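Teaching a policy to mind its wrists

News from the manipulation group, September

If you have walked past the fixtures room lately you will have heard lids going up and down. Morfudd James and Senad Omerović have been recording demonstrations for the bathroom part of the Skoro project, and the first results are in. They're good! Better than most of us would have bet in the spring, and the interesting bit is where the improvement came from.

Quick background for those who joined over the summer. Skoro is our attempt to learn two-handed household tasks from people who do the job with hand-held grippers, with no robot in the loop while the data is being recorded. Each gripper has its own camera near the fingers, a third camera looks down from the head, and the marker cubes on top give us the pose of each hand. Toilets were Senad's idea. A lid is light, hinged, glossy and a little different on every model, so it punishes any policy that has simply memorized one path through space.
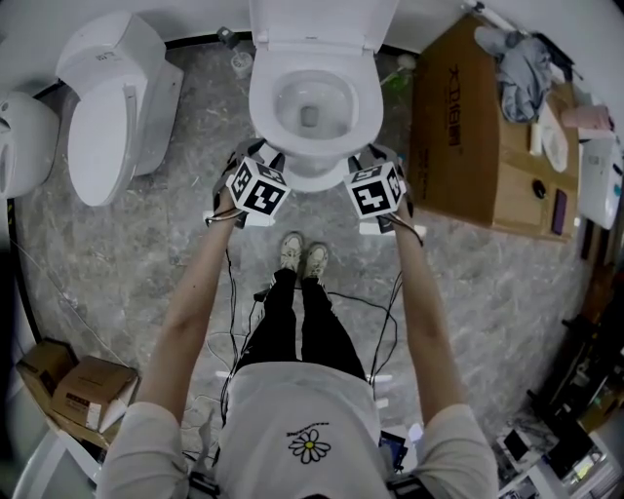
What changed this time

Our old model, Cabrera, predicted where each gripper should go in the coordinates of the head camera. It worked nicely until the person recording shifted their feet or looked off to the side, and then the whole plan slid with the view. The new one, Levico, predicts each hand's motion relative to where that hand is now, plus one extra number set: the pose of the left hand as seen from the right. That's the entire change. Same network size, same training time, same 284 demonstrations.

Morfudd trained both versions on the identical set and ran each for 200 trials on the bench arms, with half the trials on a toilet the models had never met. On the unseen one, Cabrera raised the lid and lowered it again in 37 trials. Levico did it in 68. I asked her to check that twice and she had already checked it three times.

The failures are worth a look too. Most of Levico's misses happen in the last bit of the approach, when the fingers are close to the rim and the wrist camera sees mostly white on white with a few reflections from the lights. Senad thinks the model loses its sense of depth there, and he has been going back through the wrist views to see what it has to work with. In plenty of them the other gripper and its marker cube are in sight, so he wants to try feeding that view in more directly – a kind of second opinion from the opposite hand. 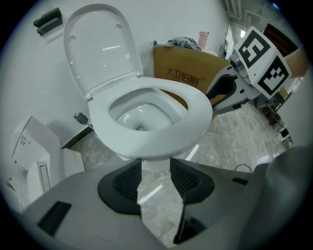

Wrist view with the lid up, the second gripper coming in from the right.

Next up is more variety. The plan is to reach 750 demonstrations, adding seats as well as lids, and to have several people record so that the model sees more than two people's habits. Morfudd would especially like left-handers, and anyone a good deal taller or shorter than she is. A session takes an hour, and you'll get the hang of the triggers in the first few minutes.

The training code is in the Risel repository under the bimanual branch, with both configurations side by side so you can compare them yourself. Senad is still tidying the evaluation scripts, so ask him before you run those.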